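Setting up a series page for a fantasy novel

Open the Tazi catalog form and enter the series name first. The book record cannot be saved without it.

1. Title. Type it as printed on the cover. Put the volume number in its own field.
2. Blurb. Keep it under 181 words. Name the lead character in the first sentence and leave the ending out.
3. Genre tags. The form accepts up to 7. Start with the broad tag (fantasy), then the narrow ones.
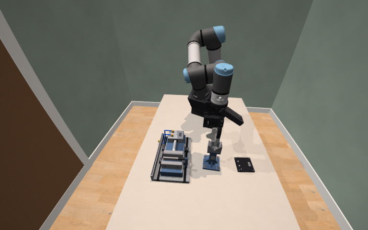
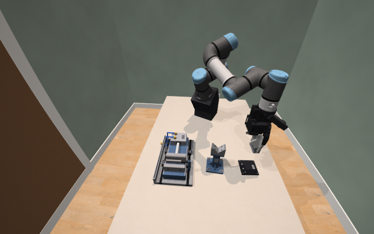 4. Page count. Use the print edition – 313 for Fadwa Badawi's Merasov, for instance – even if the ebook shows a different total.
5. Reading order. Prequels go by publication date unless the author has asked otherwise. Fouad Nasr's Cindska books are listed this way.

Save the record and wait 60 seconds before opening the public page. If the old blurb still shows, reload once. Changes to the series name also have to be made on each volume by hand.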